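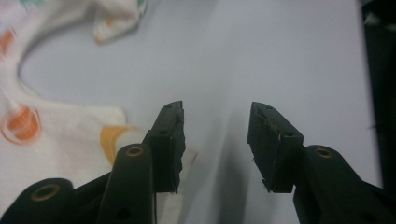 Week 3 handout: The campus lecture as a public event

Read this before section. Bring the Didstead packet, all of it, including the two pages stapled in upside down.

What we are looking at

Most colleges in this country run a series of talks that are free and open to the public. The speaker is usually an author, a former official, an activist or a broadcaster. The talk has a title, a sponsor and a press notice. Our question this week is what such a talk is supposed to do, and whether anybody has shown that it does it.

I have doubts. You are welcome to argue me out of them, with evidence.

1. "Open to the public"

The phrase appears in every notice in the packet. Ask what it means in practice. Didstead College held its talks in a hall seating 426, at four in the afternoon, with permit parking only. People with day jobs were invited in the same sense that I am invited to buy a yacht.

The college's annual report gives total attendance for the year as 3981 and calls this "community engagement." It does not separate students from townspeople. It does not separate students who came by choice from students who came for course credit. Before you repeat a number like this in a paper, find out who was counted and at which door.

2. The press notice as a genre

Look at the notice for the Limura Lecture. One sentence covers the topic. Five cover the speaker's degrees, past jobs and prizes. This is normal. The notice sells a résumé, and the reader is left to assume that a person with that résumé must have something to say on race, or voting, or marriage, or whatever is on the poster.

Note also the "first" claim: first to hold a post, first from a group to win a seat. Such claims are often true and often matter a great deal. They are also copied from one notice to the next without a check. Trace the one in the Limura notice back as far as you can. I got through four newspapers and ended at the speaker's own book jacket.

3. Does a talk change minds?

The Valderrama survey is the source people cite. Its authors handed out forms at the exits and got 932 back. A large majority said the talk had made them "think differently" about discrimination.

Problems, in no special order:
People who left early did not fill out a form.
There was no form before the talk, so we have nothing to compare.
"Think differently" could mean almost anything, including "I now agree with the speaker less."
The sponsor of the talks paid for the survey.

None of this proves that the talks fail. It means the survey can't tell us. Those are two separate statements, and I will mark you down for mixing them up.

4. The other side

The Warkier essay makes the best case against my view. It argues that a talk's main effect is on the few students who see someone like themselves at the podium, and that exit forms will never pick this up. I find the argument appealing, which makes me want to be careful with it. What would count against it? The essay doesn't say. If your answer is "nothing could," explain why we should still treat it as a claim about the world.

For section

Write one page. Pick any notice in the packet and list every factual claim in it. Mark each one as checked, checkable or neither. Then say which claims you would cut if you were the editor.

Do not write about whether you liked the speaker.

Papers go in the box outside my office by noon. Late ones lose a grade. The October reading list has been corrected; the old one had the wrong chapter of the Warkier book.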